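### 4.2 Release failures during bin placement

The second group of faults occurred after a successful grasp, while the gripper was lowering its load into the open container. Of the 598 simulated placement episodes run with the Floso controller, 58 ended in a release failure, defined as any episode in which the fingers were commanded open and at least one block remained in contact with a finger pad at the end of the 900-step limit. Grasp failures are treated separately in Section 4.1.

Most of these cases involved more than one object between or against the fingers. The planner assumes a single rigid body in the grasp and sets the opening width from that body alone. Where a second block stands close behind the first, as in Figure 3, the wrist view gives a poor estimate of where one ends and the other begins. 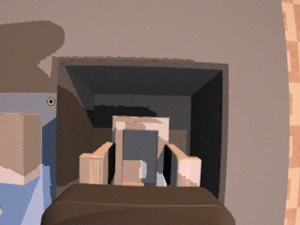

**Figure 3.** Simulated wrist view over the container. The grey block is held upright between the fingers, with a taller pink and off-white block behind it.

### 4.3 Effect of the contact check

We added a contact check from the Stonderora library before each release command. If the measured force on either finger differed from the single-body prediction, the arm stopped and raised the load by 28 mm before trying again. The check was run on the same starting states. It removed most failures of the kind described above, but it also stopped the arm in several episodes where the original controller had released cleanly. The threshold was not tuned further.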